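The Cheap Cup Has Its Day
9/11/20
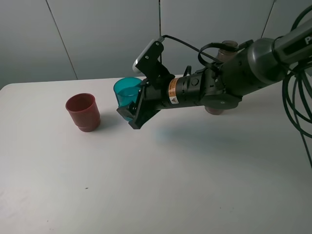 My grandmother's kitchen in Tosley had one cabinet that children were allowed to open without asking. It was the low one by the back door, and it held plastic cups. Stacks of them! They leaned, they stuck together, they fell out on your feet. There was a red one I would have fought my cousins for, and I did, more than one summer in a row.

I've been thinking about that cabinet a lot, since I've spent most of this year at home drinking out of things. The good glasses are up on the high shelf gathering dust. What I reach for is plastic, and the more I asked around, the more people told me the same, usually with a bit of a blush and then a very long story.

Grethe Nørgaard doesn't blush. She has 1531 plastic cups in a converted garage in Graltham, all of them numbered in pencil in a school notebook, and she will talk about any of them for as long as you let her. I let her for most of an afternoon, me on a lawn chair in the driveway and her carrying them out to me on a tray.

"Hold it up," she kept telling me. "You have to hold it up."

She meant the see-through ones, which she loves best. A solid red cup is red all day long, she says, but a translucent one changes with whatever you pour into it. Put lemonade in a teal cup and you get a green that you'd never pick out of a paint book. Put milk in and the whole thing goes pale and chalky. The browns are the ones people hand over for nothing at yard sales, and she thinks they're crazy to do it — a brown cup of iced tea with the sun behind it is as good as a church window. I tried it. She's right, or near enough that I went home and dug mine out.

Then there's the shape. I had never once thought about the bottom of a cup before I met Grethe. Some have a ring down low that flares a little, and once you know to feel for it your fingers go there every time. Some are straight all the way down and will slide right through a wet hand. She has a whole shelf of cups that lock together so tightly when stacked that you need warm water to get them apart, and she keeps them as a warning.

Her favorites come from a line called Minska, which she first ran into at a church sale, five for a quarter, in a bread bag. She has since found them in eleven colors and is sure there's a twelfth. A man in Jitaru wrote to her about a yellow. She hasn't seen it yet.

Gunnlaugur Blöndal, who molded housewares for most of his working life and now mostly gardens, was the one who explained to me why the old cups feel so different from one another. Wall thickness, he said, and then he said it again. A thin wall bends when you squeeze it and a child ends up wearing the juice. A thick one costs more and takes longer to cool in the mold, so somebody upstairs always wants it thinner. He remembers arguing over the rim of a single tumbler through an entire winter. He won, and he still has one by his sink with his toothbrush in it.

I asked him what he looks for when he's buying. He turns the cup over first and looks for the little mark where the plastic went in. He wants it neat. Then he sets the cup on a table and pushes it with one finger near the top. If it tips, back it goes.

I've been doing this in every store and thrift shop since. It's a wonderful way to spend ten minutes and it costs nothing.

As for looking after them, Grethe washes hers by hand with a soft cloth and keeps them off the windowsill, where the reds fade fastest. No scouring pads, ever. If one has gone cloudy she gives it a soak in white vinegar and water, and if it's still cloudy after that she lets it be cloudy.

Mine are down in the low cabinet now. The red one is in front.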